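Clindmont Community Help > Learning Systems > Collecting Examples

How many simulated grasp examples per object before we train?
Posted by Tinduldale Lab Office, Jan 19, 2026

Our group is preparing a set of simulated grasping examples for a small policy network. We hold 333 episodes across 6 objects, all recorded with the gripper starting open above a wooden tabletop. Success on four of the objects is acceptable. On flat, boxy items the policy closes too early. Should we record more episodes of those items, or vary the ones we have? Our training run must be complete by May.

Sandenano
More data. We had the same problem and went to over 58 per object. It got better.

Ragnarsson Support Desk
The total is less important than the range of starting poses. Please review the following before recording further episodes.

Check the object's rotation at the start of each episode. If it is nearly the same every time, the policy will learn one approach and repeat it.

Include starts in which the open fingers are still short of the object.
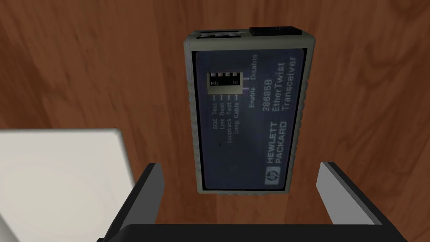

Starts of this kind should make up a fair share of the set, and the operator should keep the fingers open until they are on both sides of the housing. Episodes in which they close early should be labeled as failures and stored separately. Printed labels should also be varied between episodes where the simulator permits it, so that the policy does not rely on the lettering to find the object.

We would hold back 4 episodes per object for testing and retrain before recording anything new.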